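Stetmont Table Linens: Gallery

Tablecloths, kitchen cloths and tins from the Stetmont house sale and the two smaller lots that came after it. The captions are short. Where I know the age or the maker I have given it, and where I don't I have left it out. Sizes are in inches and were taken with the cloth flat and unstretched.

Most of the printed cloths are cotton. They were washed once in plain detergent before they went on the table, and none have been starched. Colors on your screen will be a little off from the real thing, the greens most of all.

The gallery is arranged by pattern: checks and stripes first, then leaves and flowers, then plain cloths and tins. Lot numbers follow the sale list, so there are gaps where a lot was withdrawn or sold with the furniture.

Checks and stripes

Lot 4. Blue check, square, hemmed by hand on two sides and by machine on the other two. Faded along the center fold. Sold with four napkins that don't match it.

Lot 5. Red and cream stripe. It was cut down from a longer cloth at some point and the new hem is wider than the old one. Small scorch mark near one corner, brown, dime size.

Lot 9. Green check, heavier than the other two. Zullow label, still stitched in. I have seen this label on dish towels before but not on a full tablecloth.

Lot 11. Narrow gray stripe, 88 long. Good for a kitchen table with the leaf in. One mend, done in white thread.

Leaves and flowers

These were the most popular at the sale and the ones I get asked about. The fern print in particular seems to have been sold in a lot of places and people remember it from a grandmother's kitchen or a rented cabin. The leaves and small flowers are gray on off-white, and the round orange-tan dots are scattered between them. It goes with nearly any dishes.
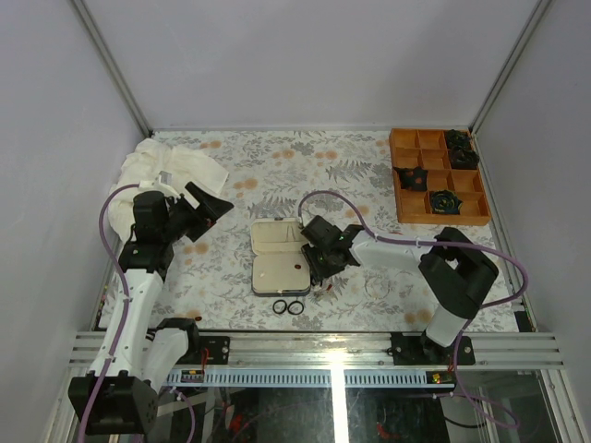

Tipene Quinlan

Lot 14. The fern print laid out, with an open tin on it and a white cloth bunched up at the left. The dots are the only warm color in the pattern.

The fern cloth has no label. The buyer from Osen thought it was a Baumgartner print and may be right, but I have not found it in any of their old catalogs and would not sell it under that name. The repeat is large, so if you plan to cut it for napkins or curtains, lay the pieces out before you start. It irons well on a medium setting from the back.

Lot 15. Wild rose border, plain center. The border runs on all four sides and meets cleanly at three of the corners. Light stain in the middle that did not come out with washing. A bowl will cover it.

Lot 16. Ivy on white, round, 38 across. Too small for most tables and better over a side table or a chest. Crocheted edge, with one loose stretch that needs a few stitches.

Lot 18. Poppies, red and black on cream. The red ran slightly at some time in the past and there is a pink haze near one end. Priced to suit.

Lot 19. Dogwood branches, brown and white. Never used as far as I can tell. The fold lines are sharp and the store sticker was still on it.

Plain cloths and tins

Lot 22. White damask, large, seats ten. Monogram in one corner. The cloth is sound but it has yellowed along the folds and will need a long soak.

Lot 23. Stack of flour sack towels. Sold as a bundle and I won't split them.

Lot 26. Round biscuit tin, lid stiff, clean inside. Some rust on the bottom rim.

Lot 27. Button tin with the buttons. Mostly shirt buttons, plus a few wooden toggles and a card of hooks.

Lot 30. Oilcloth, yellow, cracked along one edge. Fine for a potting bench.

Care

Wash printed cottons cold, alone the first time. Hang them by the long edge. For storage, roll them on a tube if you have the space, and if you fold them, change the fold once or twice a year. Damask can take hotter water but I would not use bleach on any of it.

Lots 5, 15 and 23 are sold. The rest can be seen in November at the Stetmont hall, back room, mornings only. Cash or check. Shipping is extra on anything over one cloth.

Page updated 29/08/2016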